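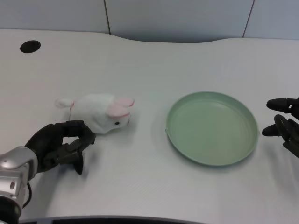 Is the Brelgate family reading scheme on course to finish within its grant period? The scheme is on course for all but one of its agreed outputs, and the remaining one, the printed handbook, will be delivered two months later than planned.

Home Grants Reports News Contact

Second progress report to the Warrier Fund
9 Dec 2021
By Hema Kurian, Programme Manager, Lalitz Learning Trust

This report covers the second six months of the grant. It should be read together with the first report, which set out the staffing changes made after the spring.

Sessions

The Trust has held 31 reading sessions in Brelgate against a target of 35 for the full year. The remaining four are booked and the rooms have been paid for. Attendance has been steady at the morning sessions. The late afternoon sessions were slower to fill, and in the autumn we moved the start time back by half an hour at the request of parents collecting older children from school. Take-up improved after the change.

Over 300 books have been lent to families. Returns are slower than we had allowed for, and Chathurika Nanayakkara now sends a reminder by text message at the end of each loan period. We do not charge for late or lost books and do not propose to begin.

Training

Flurina Brunner led the training for session leaders. Participants asked for more time on reading with children who speak another language at home, and a further half day has been added for the new year. The cost will be met from the existing training line.

Handbook

The text of the parents' handbook is complete. Printing has been delayed by the supply of paper, and the printer, Brorima, has given us a revised delivery date. We ask the Fund to agree to the later date. No further money is requested.

Budget

Spending is slightly below forecast, mainly on travel. Room hire has cost more than planned, as the smaller rooms could not be used for part of the period. We ask for permission to move the travel underspend to room hire. A full statement is attached to the copy sent to the Fund — it has been checked by our finance officer, Octavian Rusu.

Next period

The final sessions will be held before the end of the grant year. Interviews with parents will follow, and their findings will form the main part of the closing report. We would welcome a visit from the Fund during this time.

Comments

Rhys Gilchrist
Will the handbook be available to families outside Brelgate? We have had several requests at our branch library.

Hema Kurian
Yes, a copy will be placed on our website once printing is finished. Please write to the office if you need paper copies.

J.
The later start has made a real difference to us, thank you.

Previous report Next report Back to top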